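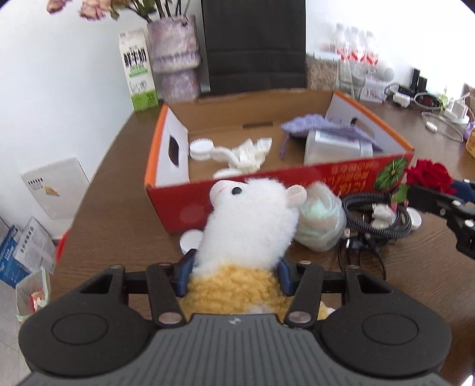
I had been promising myself a visit to the Godine workshop ever since July, when a friend of the magazine passed along their open day leaflet, and I finally made the drive on 28 October 2023 with a thermos of coffee and far too many questions. It took me longer to get there than it should have (I missed the turn by the feed store, twice), so the welcome talk was over by the time I came in. They found me a name tag anyway and pointed me toward the tables at the back, where all the good stuff was.

The day was set up so that visitors could try grippers for themselves. I have been to plenty of open days where everything sits behind a rope and a young person in a polo shirt runs the same routine until lunch, and I can't tell you how nice it was to be handed something and told to go ahead! Godine had put out 4 models, two of their own and two from a smaller outfit called Trotoler, and you could move from one to the next as often as you liked so long as you put things back for the next person.

I started with the Reta, their own hand-held model, and I'm afraid I hogged it. It's the lighter of the Godine pair at 688 grams, and after ten minutes my wrist still felt fine, which I can't say for the older one. The fingers come together evenly from both sides, and the pads have enough give that you can hold a stuffed toy by the neck without feeling like a villain. What I liked best was how slowly you can close it. There's a long, easy travel in the trigger before the pads meet anything, and after that you feel the toy push back a little, and you learn to stop there. I squeezed much too hard on my first few tries. So did the gentleman next to me, and we had a good laugh over it.

The Trotoler grippers have a quicker, snappier action. If you were picking up blocks or bottle caps all day you might well prefer that, and one couple I talked to certainly did. Small hard things suited them fine in my hands too, and I got quite good at caps once I learned to come in low and tilt a bit. Cloth was another story. I must have gone after the same little pouch six or seven times before I got a proper fold between the fingers, and the Reta gave me only slightly better luck. One of the engineers told me to stop pinching from above and slide one finger under the edge first, and on the next try up it came. I was ridiculously pleased.

Cables are still awful, by the way, with every model. I'd pick one up, two more would come along for the ride, and the connector would swing around and catch on whatever was nearest.

After lunch (a very decent chili, with cornbread) they took us through to see the bench where the finger pads get worn out on purpose. A pad is opened and closed against a test block until the surface starts to go shiny, and the one running that afternoon had its counter at 3,114 when we walked by. They swap them at 800 for the softer material and let the harder one keep going. I asked whether the softer pads were worth the bother if they have to be changed so often, and got a long and thoughtful answer that came down to yes, if you handle toys, fruit or fabric, and probably no for anything else. I appreciated that nobody tried to sell me the expensive set.

There was also a short session on Athumani, the software that goes with the Reta. I'll admit some of it went over my head. The part I followed was about replaying a grasp slowly and comparing it with another one side by side, and I would have liked more time with that and fewer slides about menus. The room was warm and the chairs were soft and I had just eaten a lot of chili, so take my review with a pinch of salt.

If you go next year, get there early and head straight for the tables, wear sleeves you can push up, and bring something awkward from home to try. One woman had brought a bag of knitting yarn, and there was a line behind her for most of the afternoon. Parking is in the gravel lot across the road, and the coffee by the front desk is free until four.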